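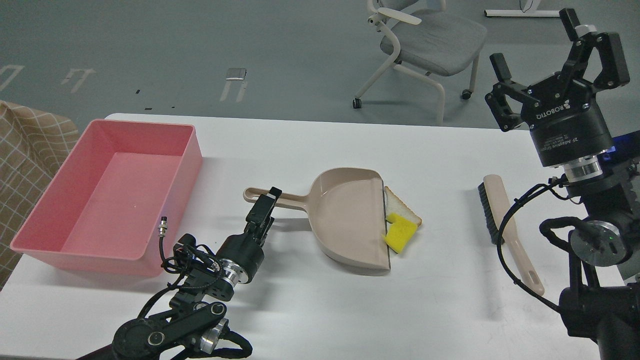 地域クラブの観戦会、来季は会場を分けて開催

シェア 23　コメント 7

2020年10月14日

レムホルム・ラグビー愛好会の観戦会は、来季から会場を二つに分けて開くことになりました。これまで使ってきたヒーバート通りの店は席が限られ、人気のある試合では入れない会員が出ていました。5月の定例会でも同じ意見が何人かから出ており、今回の変更はそれを受けたものです。

主会場は引き続きヒーバート通りの「ガッロ」です。大型の画面が店の奥にあり、解説の音声も流れます。もう一つの会場はイートン会館の二階で、こちらは音声を小さめにします。試合を見ながら話したい人、子ども連れの人、初めてラグビーを見る人はイートン会館を選んでください。どちらの会場でも同じ試合を映します。途中で会場を移ることもできますが、移った先で席がないときは立ち見になります。

申し込みは試合ごとに受け付けます。締め切りは試合の前日の正午で、当日の飛び入りは空席がある場合に限ります。昨季は申し込んだまま来ない人が目立ち、入口で断られた人から苦情が届きました。来られなくなったときは、キックオフの一時間前までに担当のコリーン・モリンへ連絡してください。連絡なしの欠席が続いた場合、次の試合の受け付けは後回しになります。

観戦会の費用は変わりません。飲み物と食事は各自で注文し、会計も各自で済ませてください。ガッロでは試合終了後も席を使えますが、イートン会館は終了から三十分で退室する決まりです。会館への食べ物の持ち込みはできます。酒類は持ち込めません。

昨季の観戦会には、延べ100人を超える参加がありました。いちばん席が埋まったのは最終節で、逆に少なかったのは雨の早朝に行われた開幕戦です。早朝の試合をやめる案も出ましたが、毎回欠かさず来る会員がいるため、来季も続けます。早朝の回はガッロのみで、イートン会館は開きません。

初心者向けのルール説明は、アムリット・コワルチャクが担当します。キックオフの前に短い時間を取り、オフサイド、ノックオン、ラインアウトの見方を話します。コワルチャクは学生時代にフランカーでプレーしており、昨季の説明会ではスクラムの反則の話が長くなって前半の途中まで食い込みました。今回は試合が始まったら打ち切ります。続きを聞きたい人はハーフタイムに本人に声をかけてください。

説明会で使う用語の一覧は、希望者に紙で配ります。前回の版には得点の数え方に誤りがありました。手元に古い版がある人は新しいものと取り替えてください。

来季に映す予定の試合は全部で6試合です。対戦の組み合わせと日時は、放送の予定が固まってから次号に載せます。リーグの日程が動いた場合は、会員あてのメールで先に知らせます。メールが届いていない人は、迷惑メールの振り分けを確認したうえでモリンに知らせてください。

応援するチームの違いで席を分けることはしません。昨季、得点の場面で立ち上がる人が多く、後ろの席から見えないという声がありました。前の二列は座って観戦する席とします。立って応援したい人は後方か壁際に回ってください。リプレー中の大声の判定予想は、これまでどおり自由です。

会場の準備を手伝える人も探しています。イートン会館では椅子を並べ、画面をつなぐ作業があります。キックオフの一時間前に二階へ来てください。片付けは参加者全員で行います。

申し込みと問い合わせは、どちらの会場についてもモリンが受け付けます。希望する会場、人数、子どもの同伴の有無を書いて送ってください。

シェア 23　コメント 7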